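Jondiline Teach Kit

Show the robot the job once with your own hands, and let it have a go. That's the whole idea behind Jondiline, and after a year of building it we still get a kick out of every new task somebody throws at it!

The kit has two halves. The head camera sits on a light band and records what you see while you work, so you can teach at a desk, a counter or a packing bench without a robot anywhere near you. The Zarimik hand controllers come in when you want to drive the arms yourself — you move, they follow, and every joint position is saved along with the video.

Most people start with the head camera, and we'd suggest the same. Pick something small that you do all the time. Sorting office supplies into a tray is a favorite of ours, because tape, pens and sticky notes all ask for a different grip and you can lay the whole thing out again in a minute.

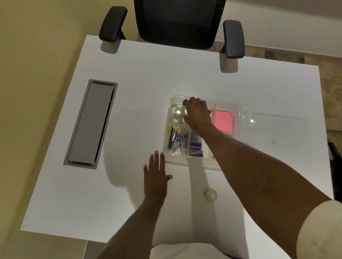 Work at your normal speed and keep your hands in view. If you drop something, pick it up and carry on — the slips are worth keeping, and you can tag them later in Arnley, the editing program that comes with the kit. Mathis Baudry, who wrote most of Arnley, has taught it to suggest where one step ends and the next begins. You can drag the markers if you disagree (he won't mind).

For a simple pick-and-place job, 30 demonstrations make a good first set. Our own desk-tidying set has 258, with nearly 5 hours of video, and it's included so you have something to play with on day one.

In the box
Head camera and band, two sizes of padding
Pair of Zarimik hand controllers
Charging dock and cable
Arnley license for 5 computers
Desk-tidying sample set

Battery life: 89 minutes of recording per charge
Works with: Kolář two-arm bench robots, all current models

Updated 25 September 2019: left-handed controller layouts are now in the Arnley settings menu.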